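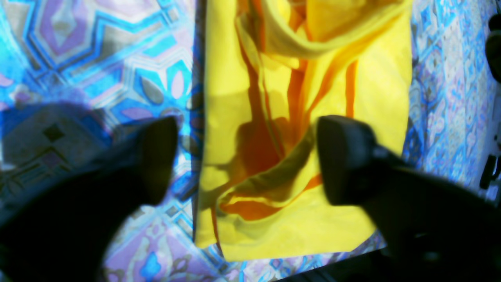
Gromham Robotics Short Course
Session 4 notes: Teaching by hand, with soft things

Welcome back, and I hope you're rested, since cloth asks for a good deal of patience! Today you'll be steering the gripper yourselves and recording as you go. Before closing on a fold, stop with the fingers open and look at where each tip sits (one is often already over the fabric while the other is still short of it). Then close slowly, lift, and hold for a breath before you move on.

Please keep your fumbles in the log and mark them as such. The Fallport set has 3597 recordings, 453 of them marked this way, and we'll be using both kinds next time.

Reading: Starnness handout, the pages on creases and shadows.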